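Home | Racecards | Results | Guides | Stable Tours | Contact

Reading a Handicap Racecard Before You Watch the Race

The steps below use a one-mile handicap at Kuton as the working case. The method is the same for any flat handicap with a full field.

Step 1. Read the race conditions. The line under the title gives the distance, the age limits and the ratings band. Write down the top rating allowed. A horse rated 5 below the ceiling carries 5 pounds less than one rated at the ceiling, before any allowances.

Step 2. Check the weights. Nunum heads the Kuton card with 142 pounds. Lerkulby is next. If the rider claims an allowance, subtract it from the printed figure – some cards have done this already, so read the footnote first.

Step 3. Read the form figures from right to left. The rightmost figure is the latest run. A dash separates seasons and a slash marks a longer gap. A zero means the horse finished tenth or worse.

Step 4. Note the layoff. The small number beside the name is days since the last run. Mac Carthaigh shows 49. Look up how the horse ran after earlier breaks of the same length. If there are none, leave the column blank.

Step 5. Compare the draw. On a straight course, group the stalls into low, middle and high. On a round course, measure the run to the first bend. At Kuton it is 200 yards, and a wide draw costs ground unless the horse breaks fast.
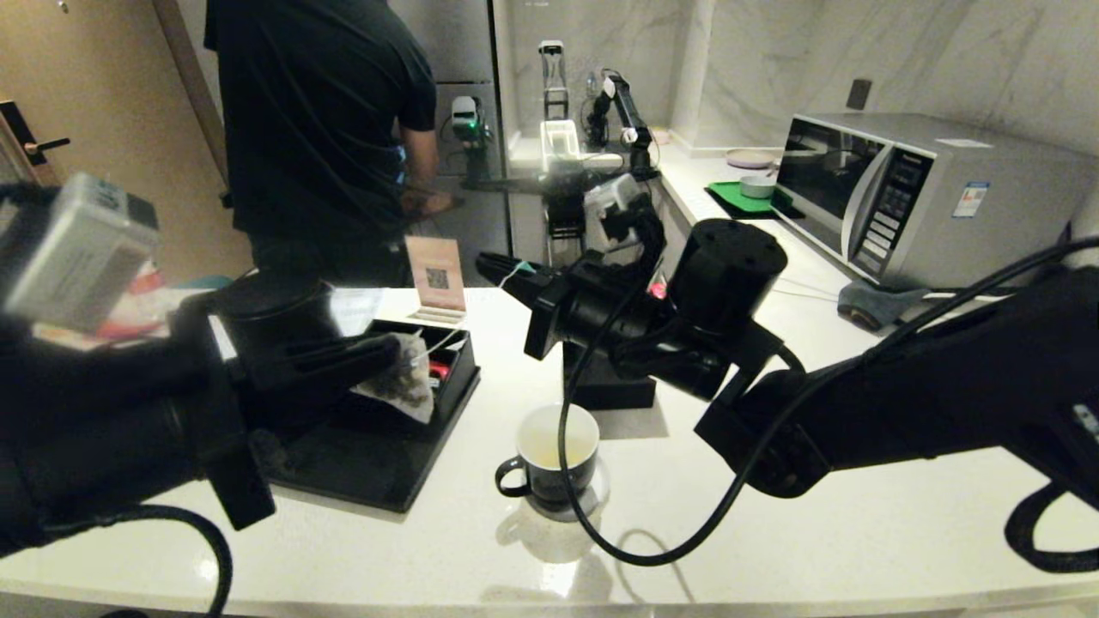 Step 6. Mark the likely pace. Go back through the last three race comments for each runner and write L for led, P for prominent and H for held up. One L in the field usually means a steady gallop. Several mean a strong one, and the H runners gain.

Step 7. Check the going last. Ground reports change on the morning of the race, so leave this column in pencil.

Keep the finished sheet and add the result in the margin.

Text: Rania Hattar. Checked by Emmanuel Were. Updated 5/12/20.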